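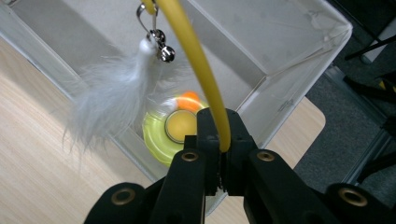 3.2 Storage and the return of small parts

The second question of our study was how families keep borrowed toys at home, and whether the way of keeping them has some relation with the parts that go missing. The toy libraries of Cleltden and Ruddock both lend for three weeks, and both ask the family to check the contents before bringing a set back. In Gruvamora the loan is shorter and the check is made at the desk. The register of the three libraries contained 1634 loans for the period studied, and 69 of these came back with at least one part missing.

Search this journal
Enter keywords, title or author
Search Advanced search

We asked the parents in the interviews to tell us in which container the toys were put at the end of the day. The answers fell into two groups: containers with a lid, usually the one supplied by the library, and open containers which the family already owned. Figure 2 gives an instance of an open container, a grey fabric box with a printed front and an open top, with a yellow toy dish and three small balls inside it.
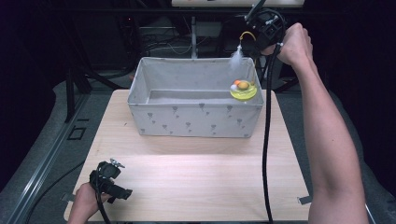 Parents who preferred the open type said mostly that a young child can put things away alone, without asking for help. Several of them had first tried the library's own box and stopped using it after a few days, as the lid was too stiff for small hands. The library box was then kept in a cupboard until the return date. This is a practical matter, but it has a consequence for the register — the list of contents is glued inside the lid, so it was also in the cupboard.

The 17 families who took part in the longer interview were asked in addition about mixing. By mixing we mean that borrowed toys and own toys are kept in the same container. It was common in Cleltden and rare in Ruddock, where many families borrow larger items such as ride-on toys and wooden tracks. Balls, rings and play food were named most often as the parts which are difficult to tell apart from one's own.

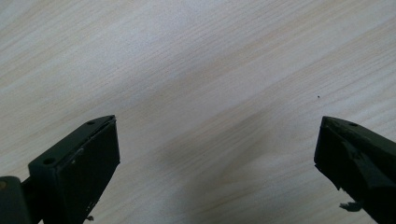 A smaller number of parents described a fixed place for counting, in most cases the kitchen table, where the set is laid out on the evening before the return. We did not expect this habit to differ between the towns, and in the interviews it did not. It differed with the age of the oldest child, who often does the counting. We come back to this point in Section 4, together with the categories used by Tarov for its lending software, which record a missing part only when the set cannot be lent again.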